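How to Get Stale Smells Out of a Plastic Storage Bin

I bought a stack of secondhand bins last October and every one of them smelled like an old basement. Soap did nothing. I tried perfumed spray too (don't, you just get a flowery basement), and then my neighbor Ctibor told me about baking soda and I've been doing it his way ever since!

You'll need baking soda, white vinegar, a soft brush, some newspaper and a dry spot with a bit of moving air.

Start by shaking out the grit and rinsing the bin with warm water. Then mix 90 grams of baking soda with just enough water to make a paste, something like thin frosting. Smear it all over the inside, and get right down into the corners, where the smell likes to hide. Leave it alone for 60 minutes. I usually go and have lunch.
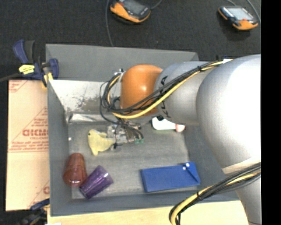
Joar Solheim

Now scrub. Little circles, no wire brushes and none of those green scratchy pads, as the scratches they leave hold on to dirt and you'll be back here in a month. Rinse until the water runs clear.

Next, pour in 500 ml of vinegar and swish it up the sides. It'll fizz a little if you missed any paste, which is kind of fun. Tip it out, rinse again and wipe everything down with an old towel.

Once the bin is fully dry, crumple up some newspaper, stuff it in and leave it overnight. Sniff in the morning. Still musty? Swap the paper for fresh and give it another night. My worst one took three rounds, and it now holds all our winter blankets.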